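Doltdale Bursary Records – readme

Awards list for the Mendero youth travel bursary, local applicants only. 156 rows, one per application. 92 funded, rest declined or withdrawn.

Names stripped out. School year kept, also course title and amount. Age 8 and up. Amounts in pounds, no pence.
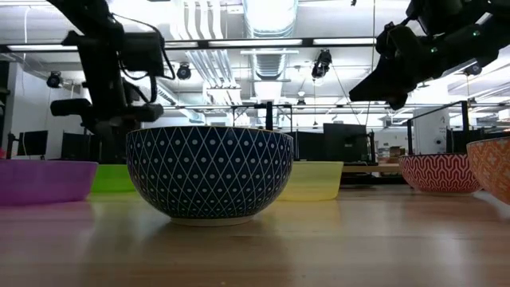

Bowls on a wooden table, navy one near the middle.

Known problems – January intake has teh wrong course codes, use the title column insted. Pomare and Flimen courses share a code, not fixed yet.

Last update June 20, 2025. Free to reuse, please credit Doltdale.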